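Setting Out Fresh Grapes and Bottled Drinks on a Glass Coffee Table

Pukau Residences, Household Services Guidance
Prepared by Kurniawati Simanjuntak and Abhishek Pant
Revised 21st December

Scope

This guidance applies to the shared lounges at Pukau and to any apartment for which light refreshments have been requested. It covers the washing and portioning of grapes, the placing of bottles and tableware on a glass top, and the clearing of the table afterward. Hot drinks are dealt with separately and are not to be served on glass-topped tables under any circumstances.

Staff who have completed the August training may carry out the whole procedure alone. All others should work with a colleague until the lounge supervisor, Thulani Gumede, has signed their record.

What is needed

Seedless green grapes, on the stem
A colander and two clean kitchen towels
One plate or shallow bowl with a raised rim for each table
Bottled drinks, sealed
Kitchen scissors
A soft lint-free cloth and the approved glass cleaner
Cork or felt coasters, if the lounge is supplied with them

Preparing the grapes

Grapes are delivered to the Groneck kitchen in the morning and should be kept refrigerated in their original bags until needed. Wash only what will be served that day.

Place the bunches in the colander and rinse them under cool running water for at least 33 seconds, turning them gently by the stem. Do not use soap or any produce wash. Remove fruit that is split, brown at the stem end or soft when pressed. A good grape is firm and full, and it stays on its stem when the bunch is lifted.

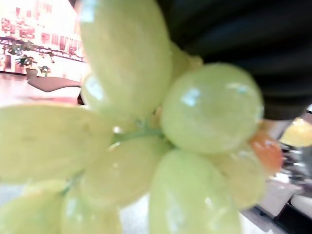

Lay the rinsed bunches on a kitchen towel and pat them with the second towel. They should then be left for a few minutes before they are carried to the lounge. Water trapped between the grapes will run down onto the glass and leave marks that are tedious to remove once dry.

Large bunches are to be divided with scissors. Cut through the main stem and leave the small side stems whole, so that guests can take a cluster without handling the rest. A small bunch and a larger one will usually serve a single table. Where young children are expected, ask the parent or guardian whether the grapes should be cut lengthwise into quarters, and serve cut fruit in a bowl only.

Preparing the table

Remove everything from the glass, including remote controls and reading matter. Spray the cleaner onto the cloth, never directly onto the table, and wipe from the far edge toward yourself. Finish with a dry section of the cloth. Ceiling lights reflect strongly in a glass top, and it helps to crouch and look across the surface from the side before deciding that it is clean.

Check that the table stands level on the carpet. Many of the lounge tables have a three-cornered top over a curved dark base, and the base can shift when the carpet is vacuumed. If the top has moved on its supports, do not attempt to slide it back alone — call Thulani Gumede or the duty desk on extension 724.

Placing the items

The refreshments are arranged so that each kind has its own part of the table. Bottles are grouped together toward one side, grapes are kept away from them, and the plate is placed where a seated guest can reach it without leaning over anything else. Set each item down with both hands where possible. Do not push or drag tableware across the glass.

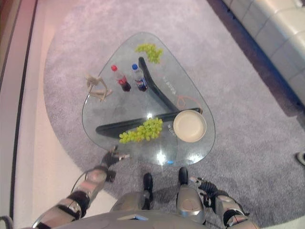
Grapes, bottled drinks and a round dish on a glass coffee table.

Grapes may be presented in the dish or directly on the cleaned glass. Direct placement is permitted for short gatherings only, and a dish must still be provided for stems. At Enitz House, where the tables are smaller, the dish is always used for the fruit and a second one is brought for the stems.

Leave a clear margin along the edges for guests to set down their own glasses. On a table with rounded corners the usable area is smaller than it first appears, and the narrow end should hold only light items.

Decorative objects

Residents often keep a small ornament on the coffee table. A jointed figure or similar piece should be left on the table if there is room for it, in the position in which it was found. Do not straighten the limbs of a posed figure. An ornament that extends over the rim may be moved inward by the width of a hand, and the resident should be told that this has been done.

Pankaj Grewal keeps the list of objects that must not be handled by staff. Consult it before entering an apartment for the first time.
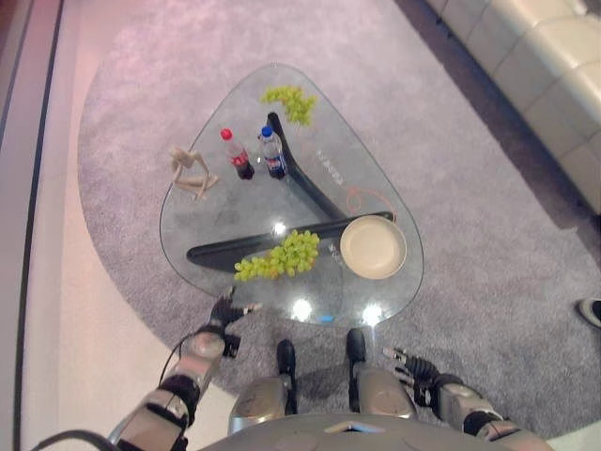 Checking the arrangement

Stand at each side of the table in turn and look down at it. The following should be confirmed before guests are admitted:

Caps are closed and labels can be read from at least one seat.
The fruit has left no puddles on the glass.
The dish rests entirely on the table, with no part of its base over the edge.
No cord, string or packaging has been left behind. A loose loop of cord is easily missed on clear glass.
The carpet under and beside the table is free of fallen grapes.

The last point deserves attention. A grape crushed into a light carpet leaves a sugary patch that attracts dirt, and the Upadhyay wing had 43 square feet of carpet cleaned in August after a single reception. If a grape is stepped on, lift the pieces with a spoon, blot with cold water and report the location to the duty desk.

During the gathering

Visit the table once an hour. Replace empty bottles, take away bare stems and wipe any rings from the glass. Grapes that have been out for two hours are to be discarded and a fresh bunch brought from the kitchen. Bottles should be returned to an upright position if they have been laid down, and any that have been opened should be moved away from the rim.

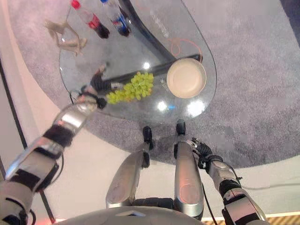 Clearing the table

1. Remove the bottles first. Unopened bottles go back to the Groneck kitchen; opened ones are emptied and recycled.

2. Lift the grapes by the main stem with one hand beneath the bunch. Collect loose fruit by hand.

3. Take away the dish and wipe the glass with a damp cloth, then with cleaner as described above.

4. Return the resident's own belongings to their places.

5. Enter the time of clearing in the lounge log. Replacement log sheets are available from Akash Bansal in Room 85.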